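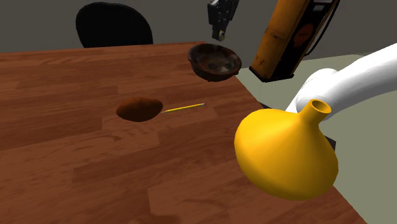
Bellamy

Mar 26, 2022

Rye crispbread at home, the big round kind

I have been baking crispbread almost every week since last June and I still get excited when the first one comes out of the oven! It puffs, it blisters, it gets those dark spots on the high points, and then it cools into something that snaps so loudly you can hear it in the next room. If you have only had the kind that comes in a paper sleeve, please try making a batch. It takes an afternoon, but most of that is waiting.

I started with a recipe from a little bakery called Vernska, where they hang the rounds on a pole over the counter. Mine has drifted a long way from theirs (less salt, more seeds, a wetter dough), so don't blame them if yours comes out odd.

What you need

300 grams whole rye flour, plus a lot more for rolling
200 grams bread flour
385 grams lukewarm water
Two teaspoons instant yeast
Two teaspoons fine salt
One tablespoon honey
One tablespoon caraway or fennel seeds, lightly crushed
Flaky salt and sesame seeds for the top, if you like them

I use the coarse rye from Fundel, which gives a nubbly texture I love. A finer rye works too and is a bit easier to roll. If you swap brands, hold back a splash of the water at first, as some flours drink much more than others.

You'll also want a rolling pin, a dry pastry brush, a fork, and a pizza stone or a heavy baking sheet turned upside down. There is a special knobbly rolling pin made for crispbread, and mine is a Huvero that I found secondhand. It's a joy to use, but I baked for months with a plain pin and a fork and the bread tasted exactly the same.

Mixing the dough

Crush the seeds with the flat of a knife, or give them a few turns in a mortar. You want them cracked, with the smell coming up at you. Stir the yeast and honey into the water, then add both flours, the salt and the seeds. Mix with a sturdy spoon until there's no dry flour left at the bottom of the bowl.

The dough will be sticky. It will look like wet clay and you will want to add flour. Don't! Rye takes its time soaking up water, and a dough that seems hopeless now will be much calmer in an hour. No kneading either. Rye doesn't get stretchy the way wheat does, so a good firm stir for two or three minutes is plenty.

Cover the bowl and leave it somewhere cozy for an hour and a half. It won't double. Look for a slightly domed top with a few small cracks in it. You can also put it in the fridge overnight, which gives a tangier flavor and a dough that's easier to handle. I do this most of the time now.

Heating the oven

Put the stone or upside-down sheet on the upper middle rack and turn the oven as high as it will go. Give it a proper long heat while you shape. A sheet that's only warm makes pale, leathery rounds, and I have eaten enough of those.

Rolling

Flour the counter well with rye and scrape the dough onto it. Pat it into a log and cut it into ten pieces. Roll each one into a ball, dust it, and let the balls sit under a towel for ten minutes.

Take one ball, flatten it with your palm, and roll from the middle outward, giving it a small turn after every couple of strokes. Keep flour under it the whole time. If you can slide the round across the counter with one finger, you're in good shape. If it grabs, lift it and dust again right away — once a thin round has really stuck, it's going back into a ball.

How thin? Thinner than you think. I aim for the thickness of a coin, and a little thinner at the center if I can manage it. The edges can be ragged. I like them ragged, they get the brownest.

Now prick it all over with the fork, all the way through, or go over it once with the knobbly pin. Brush off the loose flour. This is the dullest step and I used to skip it, but leftover flour scorches and tastes bitter. Cut a hole in the middle with a bottle cap if you want to hang your rounds. The little cutouts get baked too and they're the cook's snack.

Baking

Roll each round loosely over the pin, carry it to the oven and unroll it onto the hot stone. Sprinkle the toppings on before it goes in and press them down with your hand. Bake for three to five minutes, and stay close for the first one so you learn what your oven does. It should be firm, with brown patches and a darker rim.

Roll the next one while the first bakes. After two or three you fall into a nice rhythm and the whole batch goes fast.

Drying

The rounds may still bend a little once they've cooled, especially at the center. When all of them are baked, turn the oven off, prop the door open with a wooden spoon and let the heat drop for a few minutes. Then stand the rounds upright on the rack like records and leave them until the oven is cold. They come out crisp right through.

If something went wrong

Chewy middle: rolled too thick, or not dried long enough. Put them back in a low oven until they snap.

Big balloon: not enough holes. Perfectly good to eat, just hard to butter.

Dough tears: probably too dry at the edges. Wet your hands and work the ball together again, then rest it.

Tastes flat: crush the seeds more next time, or try the overnight dough.

Keeping them

In a tin with a tight lid they stay crisp for up to 30 days. Butter and a hard cheese is my favorite, then butter and sliced radish with too much salt. The broken bits go into soup, or get smashed up and fried in butter to scatter over roasted carrots — so good that I sometimes break a whole one on purpose.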